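Scratchy noise from fan motor after cleaning

Mélanie Lévesque
Feb 16, 2022
I took the motor out of my Ondley fan and split it. The rotor is the dark part, the stator has the copper coils. Now it scrapes when I turn it by hand. Have I bent something?

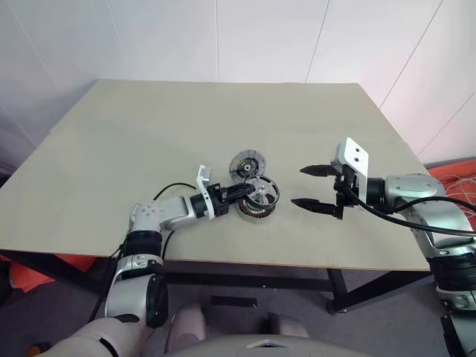
Zarkeo
Probably grit – wipe the inside of the rotor with a dry cloth and try again. Don't pick at the windings.

Rulasach
Mine did that. Bought a new fan in July.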